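By February I'd folded so many T-shirts for Standlow that I'd started doing it in my sleep, or so my flatmate claimed. The job advert had said "data assistant". I'd pictured spreadsheets and a nice chair. What I got was a pair of handles, two arms that copied whatever my own hands did, and a target of 100 good goes a day.

A good go meant start to finish with no drops and no dithering. If I hesitated over a collar, the arms hesitated too, and then the model would learn to hesitate - so I'd sigh, press the red pedal and bin the lot. My record was 87 before lunch, which I was stupidly proud of (I told my mum, who asked if it came with a pension).

Pink shirt in the middle that day, something dark red folded on the left, mustard shirt on the right, and the green basket behind them.
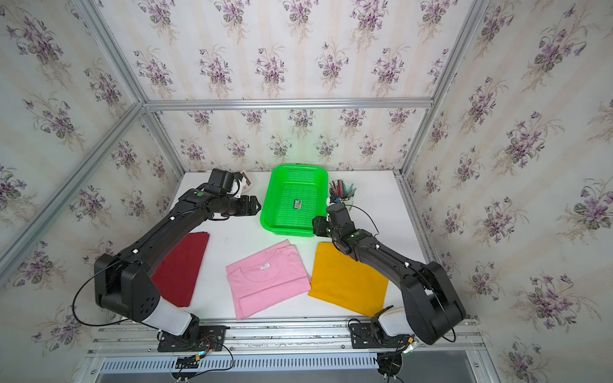 Shek came over the headset to ask whether I'd mind being a bit worse at it. The model had only ever seen tidy folding, apparently, and it went to pieces the moment a sleeve landed wrong. Could I make some mistakes and then put them right?

Could I! I'd been making mistakes for months and throwing them all away. Episode 2440 was my masterpiece. I crumpled a sleeve, tutted, shook the whole thing out and started over, and I kept every second of it.

They trained on the new batch over the weekend. On Monday I sat on my hands and watched the arms have a go by themselves. The left one fluffed the sleeve, stopped, and gave the shirt a cross little shake.

I rang my mum from the car park and told her it had my temper.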